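Integrations person wanted (someone who likes CSV files, or at least forgives them)

Hi, I'm Ross Gillies, and I run the data side of Cangate. We make back-office software for small restaurant groups and bakeries, and I'm looking for one more person to join me on the integrations desk. I'm writing this ad myself because the last one was put together from a template and I got a lot of very nice applications from people who wanted to do something else entirely!

What we do, in short: our customers have registers, scheduling tools, supplier accounts and payroll services that all keep their own records and don't agree on much. One calls it a "shift," another calls it a "punch pair," and a third sends the whole day as one line with semicolons in it. We take all that in overnight, clean it up and pass it along to whatever the customer uses next. The part that does the taking in is called Dramis. The part that does the passing along is called Cillorura, and yes, you will learn to spell it.

Right now we have 585 locations sending us files, and the number goes up most weeks. Each new group means a new mapping, a few test loads and a fair amount of email with whoever set up their system years ago. That's the job I need help with.

A normal week for you would be something like this. Mornings, you look at the overnight loads and see what got rejected. Usually it's a date in the wrong format or a store number that lost its leading zeros in a spreadsheet (I have strong feelings about leading zeros). You fix what's ours to fix and write to the customer about what's theirs. Afternoons are for new setups – reading a vendor's file spec, building the mapping, running it against a week of old sales and checking that the totals match to the cent. Supplier invoices are their own little world, and you'd be taking over those from me by November, once you've had time to get comfortable with the rest.

The desk is three people today: me, one developer, and a support lead who picks up the phone when a store manager can't close out the day. You'd sit with us two days a week and work from wherever you like the rest of the time.
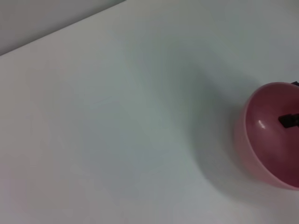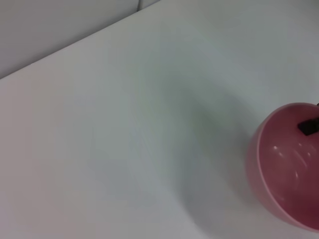

Now, what I'm hoping you bring. You should be able to read and write SQL without looking up joins every time. You should have worked with flat files, fixed-width or delimited, and have been burned by at least one of them. Some scripting is a must. We use Python, but if you know something else well I'm happy to let you catch up on paid time. Restaurant experience is a real plus, and I mean that in the broadest way – if you've closed a register at midnight and the drawer was off, you already understand half of what our customers write in about.

You also need to write a clear, friendly email. So much of this work is asking a busy person for one more file, and asking in a way that gets you the file!

I don't care about a degree. I don't need certificates either, though if you have some and you're proud of them, put them in.

One project I should mention up front. We're moving our old scheduled jobs onto a new queue that we call Mkhize, and it's about half done. For a while you'll be checking loads in both places, and that can get tedious. The documentation for the old jobs is thin in spots, so expect to ask me things. I like being asked things, and I'd much sooner answer the same question twice than find out on payroll day that somebody guessed.

The practical bits. It's full time, 40 hours a week, with a weekend on call once a month. On-call weekends pay extra whether or not anything breaks. You get health coverage from day one, and there's $3,000 a year for courses, books or a conference if you want to go to one. Salary depends on experience, and I'll tell you the range in my first reply, before you spend any time on interviews. You need to be allowed to work in the US already, as we can't sponsor visas at our size.

To apply, send a resume and a short note to the jobs address on our contact page, with "integrations" in the subject line. In the note, tell me about a file or a feed that gave you trouble and how you sorted it out. A few paragraphs is plenty. Please leave out customer names and real data.

After that there's a call with me, then a paid afternoon working through a sample import with our developer. I answer everybody, though it can take me a week when month-end lands in the middle of it.

Ross

Posted 18 January 2026. Open until filled.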